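Kerslake open day – anyone else go?

Posts 1 to 9 of 9

tinlid
went to the Kerslake open day in February, the one at the Evside unit. Free parking, free tea, queue out the door by 10am. Main thing on show was the Sernach arm doing pick and place with little shapes. Kids loved it. Me less sure. Anyone else?

dredgerman
Was there in the afternoon. Thought it was good. Quiet, no cage drama, bloke running it answered everything I asked. What didn't you like?

tinlid
slow. That's it really. Stood there 2 minutes waiting for one block to go over.

mossop_j
it's a demo mate, they turn the speed right down with the public that close. Same arm on the Grukton line is a lot quicker, they had a poster up saying 600 picks an hour

tinlid
poster says 600. I'd like to see it do 600.

halfpintpat
Poster also spelt "gripper" wrong so make of that what you will. I asked if it was seeing the shapes or just going to taught positions. Got two different answers from two different people. One said camera, one said "bit of both".

dredgerman
I got told camera. They let my lad shove a block sideways and it still went for it. Can't do that on taught positions

halfpintpat
How far sideways though? An inch? Fingers will forgive an inch on a cube. Try it with the star turned round. Thats the test and I didnt see anyone do it.

mossop_j
fair point about the star. I did watch for a good while, had nowhere to be. Board was sorted by colour when I got near – greens and blues along the back left, yellows and reds down the right hand side

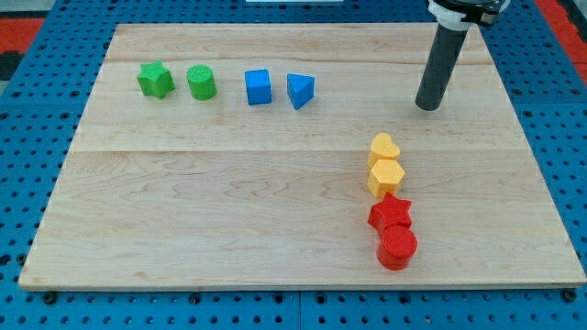
and the chap said they reset it by hand between groups, so no idea how much of the tidy was robot and how much was him. Visitor number on my badge was 157 so he must have been sick of it by then. Still think it's decent kit for the money. Grukton wouldn't have bought a second one otherwise.

tinlid
did they say what money?

mossop_j
no. "depends on the application"

tinlid
lol so no then

halfpintpat
If they do another in the autumn I'm bringing my own blocks. Does anyone know if you have to book, the Kerslake site just says "see you there"

dredgerman
Didn't book, just signed in at the desk. Bring ear plugs if they've got the compresser going in the next bay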